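Tradell Playback Manager
Section 7: Loading vocal stems and backing tracks for a live set

This section covers preparing a rap or R&B set for stage playback, from importing stems to the front-of-house handover. It applies to version 2 of the software. Read Section 6 (Audio interface set-up) first if the outputs have not been assigned.

Last revised May 6, 2023

7.1 Before you start

Have the following on the playback computer's internal drive:
– the instrumental for each song, as a stereo WAV file
– the lead vocal guide, ad-libs and doubles as separate mono files
– the running order, as agreed with the artist's tour manager
– the clean edits, if the show is being broadcast or is open to all ages

MP3 files will import, but the encoder adds a short silence at the head of the file and stems will drift out of line with the instrumental. Convert from the original session where possible.

7.2 Importing stems

1. Open the Set window and choose New Set. Name the set after the venue and the night.

2. Drag the instrumental for the first song into Lane A. The waveform is drawn once the file has been copied to the set folder.

3. Drag the ad-libs into Lane B and the doubles into Lane C. Leave the lead vocal guide for Lane D, which is muted by default and feeds the in-ear mix only.

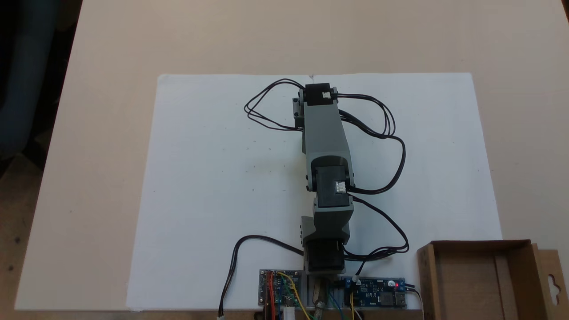 4. Check that all four lanes start at bar 1. If a lane starts late, select it and press Align to Head.

5. Repeat for each song. The set file holds up to 800 cues, counting drops, rewinds and stop points as one cue each.

Note: Guest verses should be kept in their own lane (Lane E). If the guest does not appear, the operator can then choose between playing the recorded verse and jumping to the next hook without touching the rest of the song.

7.3 Setting rewinds and drops

1. Place the playhead on the first beat of the section to be repeated and press R. A rewind marker is added.

2. Set the rewind sound under Marker Properties. The factory sound is a turntable spinback. Select None if the DJ is performing rewinds on the decks.

3. To drop the beat out under a line, highlight the bar and press D. Lane A is muted for the length of the selection. Lanes B and C continue unless Mute All is ticked.

Caution: Do not place a drop within one beat of a rewind marker. The software acts on the rewind first and the drop may be skipped.

7.4 Levels and handover

1. Play the loudest hook in the set and adjust Lane A until the master meter peaks at the second amber segment.

2. Bring the doubles up under the live microphone during soundcheck. Do not set them from headphones, where they will seem quieter than they are in the room.

3. Label each output at the stage box before handing over to front of house. The default labels (Beat, Ads, Dubs, Guide, Click) match the colours on the Stakent patch template.

4. Save the set, then choose Export Backup. Load the backup on the second computer and play at least one song through from it.

Caution: The click and guide outputs must never be patched to the main PA. Confirm this with the engineer before doors open.

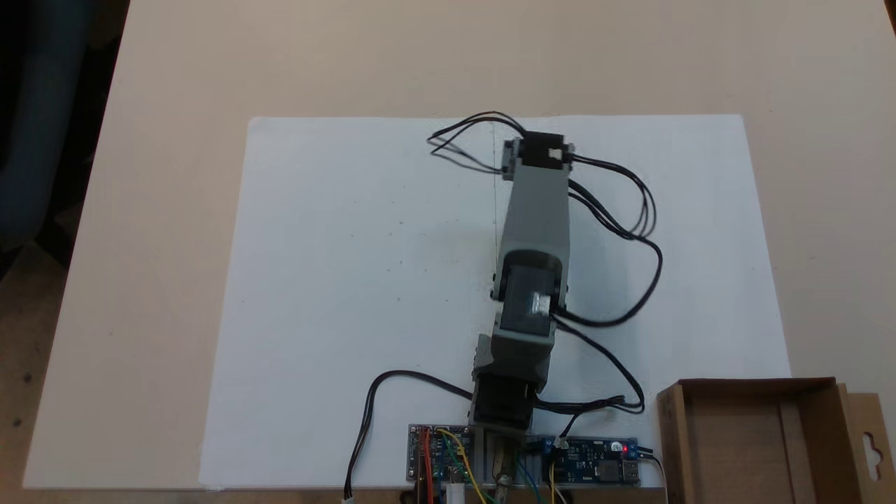
Malcolm Fairclough: We ran this for a two-night booking at Hulme in April and the Lane E advice saved us when our feature missed his flight. One thing for the next revision – in 7.3, if you change the tempo of a song after placing rewinds, the markers stay at their old clock time. You have to select them all and press Snap to Bar, otherwise the spinback lands halfway through a line.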